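Home | Journal | Packing | Gallery | Contact

The White Suitcase: A Small Gallery
3 min read

I am traveling with one suitcase only for many years now, and friends ask me often how I choose it and how I take care of it. So I have made this page. It is not a big guide. It is a few notes from the week before my winter trip to Erkeck, when the suitcase comes out from the closet and I look at it properly again.

I bought it in a small shop in Greco, where the owner let me open and close every model on the floor. I took the hard one. My old soft bag from Stotano was lighter, but after 20 trips the corners were open and in rain my shirts became wet.

Before I pack, I do the same things each time. I wipe the inside with a damp cloth and leave it open for one night. I roll the trousers and fold the sweaters flat. Shoes go near the wheels, with socks inside them. The heavy things must be low when the suitcase is standing, otherwise it falls over in the train, and I have learned this in front of many people.

For the shell I use warm water and a little dish soap. Please do not use the rough side of the sponge. On a glossy surface the scratches stay forever, and on white they become gray after some time.

The stickers I never remove. They help me at the baggage belt, where there are always more white suitcases than one expects.
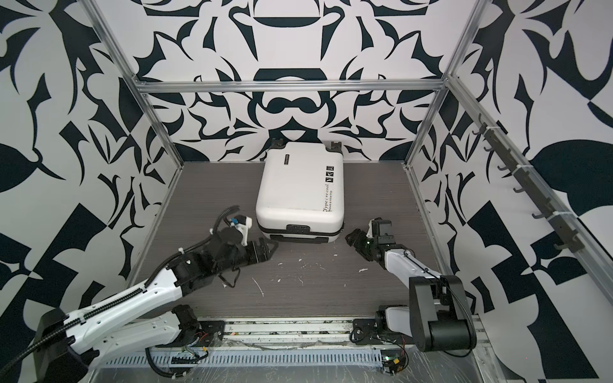

The white suitcase, lying flat, with its carry handle to the front. On the right side are the stickers, and the lower one wishes "Have a nice trip".

Valentin Lebrun wrote to me that he does not agree about the soap. He cleans his own case with a dry microfiber cloth and nothing else, and he says that water goes into the seam and stays there. He also thinks that shoes should go in a separate bag, always, even if they are clean.

About the shoes he is maybe right. I have now ordered two cotton bags from Nerko and will try them on the way to Erkeck. For the seam, I will dry it with an old towel and look again in spring.

Previous | Next | Back to Gallery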